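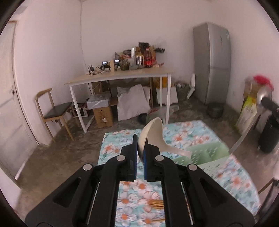 Who gets called back first when a seasonal hotel reopens?
The people with the longest service in the same department, counted in seasons worked, with ties settled by the date they first signed on.

Notebook, July, started 7:40 a.m.

So that's the rule as the Farau has it on paper, and I'm putting it at the top of the page so I stop having to look it up. The trouble all week has been making the recall list come out the same way twice. I ran it by hand on Monday's printout – no, scratch that, I don't trust my dates, it was whichever printout had the coffee ring – and then ran it again in Gradport, and the two lists agreed down to the ninth name and then went their own ways.

What we have to work with: 33 people on the closing-day staff list, and 31 recall forms back so far. The two missing ones are both from the laundry. The hotel has the old addresses for them, so I've asked for the forms to go out again and for somebody to try the phone numbers too. Until they answer they stay on the list in their proper places. I want that written down in big letters somewhere. A form that hasn't come back is NOT a refusal, and Gradport treats it as one unless you untick the box on the second settings page. I unticked it. Please don't tick it again!

9:15. Found the reason for the split at the ninth name. Gradport counts a season as a calendar year, and the Farau counts a season as opening day to closing day. Most people it makes no difference to. But if you came in for the spring cleaning before the doors opened, and then worked the summer, the hotel's own book gives you one season and the software can give you two, depending on which contract was keyed first. There are 11 people like that. I went through every one of them with the paper contracts on one side and the screen on the other, and it took most of the morning, and my neck knows it.

Fix for now: I made a column called "seasons (book)" and typed in the hotel's count by hand. The sort runs off that column and ignores the one the program works out. Ugly, but it's the count the staff agreed to, and it's the one on the notice board by the time clock.

10:50. Ran it again. Hand list and Gradport list match all the way down. Ran it once more with the departments in reverse order in case the order mattered. Same list. Good.

Next headache is people who worked in two departments. The Negi place (the smaller hotel up the road, same owners, same payroll) lends out waiting staff to the Farau in the busy weeks, and a few of those moved over for good. Do their Negi seasons count? The agreement says "service with the employer," and the employer is the same company on both sets of pay slips, so I'd say they count. The front office thinks they don't. I don't get to decide that, and I'm not going to bake my opinion into a spreadsheet and let it slide through. I've made two versions of the dining room list, one with the Negi seasons in and one with them out, and marked both DRAFT. Only four names change places between the two. For three of them it's a matter of coming back a week later. For the fourth it could mean not coming back until the second wing opens, and that's somebody's rent, so it needs a proper answer from both sides before anything is posted.

12:30, lunch at the desk, rereading the letter that goes out with the list. I don't love it. The first paragraph says the hotel "looks forward to welcoming back valued team members," and the thing everybody wants to know (am I working, and from when) is on page two. Rewrote it so that the start date is the first line. Then the department, then the hours per week, then who to call. It now fits on one page with room for the signature. Also took out the sentence about "flexible deployment," which made two people on the last mailing think they were being moved to another job.

The reply deadline is a problem as well. Somebody put seven days. Plenty of the staff go home between seasons and the mail to Drollutden is slow, slower still over the pass, and the old letter counted from the day it was printed. I changed it to fourteen days from delivery and sent that over for approval with a note. If they come back with ten I can live with ten. Seven from printing is no good.

2:05 p.m. Tried the first-week rota with half the rooms open, so 50 rooms. Housekeeping comes out fine. Kitchen is one short on the early shift whatever I do, and I tried it about six ways before I admitted it. Either they recall one more cook in the first batch or breakfast starts half an hour later. I like the first option better and said so in the margin.

Also noticed that the night porter gets two shifts back to back with only eight hours between. Moved the second one. The program didn't flag it, so the rest-time check must be off or set too low. Look at this tomorrow before doing anything else with the rota.

Still open:
– laundry forms, two outstanding, sent again
– Negi seasons in or out, needs a written answer
– deadline wording, waiting
– extra cook in the first batch, waiting
– rest-time check in Gradport

4:20. Saved everything under the July folder, with the old lists kept in their own subfolder and the word OLD in the file names. Printed one copy of the matching list for the binder. The printer on our floor is out of toner again, so it's a bit gray toward the bottom but you can read all the names.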